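Print | E-mail

Dratside folding table - two months in

Bought this for the balcony off the back room after the old card table finally gave up. Paid full price at the Lis outlet in June, which I regret a bit, it went on sale after. Anyway.

Assembly. Easy enough. Instructions are one sheet, tiny print, step four is drawn backwards. I had a leg on the wrong way round and had to undo the lot. Hex key in the bag is rubbish, use your own. Nikola Szulc next door has the same one and did his in the time it takes to boil a kettle, so maybe it's me.

Top is the good part. Wipes down with a damp cloth, no rings from coffee cups so far. Tomato sauce came off the next morning. Sunscreen did not, needed a proper scrub with bicarb and there's still a faint patch if you know were to look. Dark colours would probably hide it better but they also get hot enough to cook on in the arvo.

Folding it. Stiff. Two catches underneath and you need to press both at once, fine if you have long arms. I-hsuan Lau borrowed it for a market stall and said she just gave up and carried it to the car open. Loosened up a little after a squirt of silicone spray.

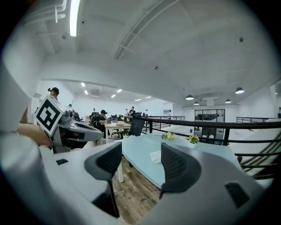 Wobble - yes, some, on the tiles. Rubber feet are supposed to adjust but one had the thread crossed from new. Rang Clillstead (they do the warranty), on hold through most of lunch, nice bloke eventually, new foot came in the post. No charge. Good service once you get a human.

Looked at the Jamia before buying. Nicer hinge, heavier, and the one in the shop had a chip out of the corner already. Would of cost more too. If you never fold yours away I'd get the Jamia. I fold mine most weekends so weight wins.

Left it out in one decent storm. No rust on the screws yet, bit of grit in the hinges, hosed out fine. Cover is sold seperately and doesnt fit well, skip it and use a tarp.

4 out of 5. Loses one for the catches and that stupid hex key.

Print | E-mail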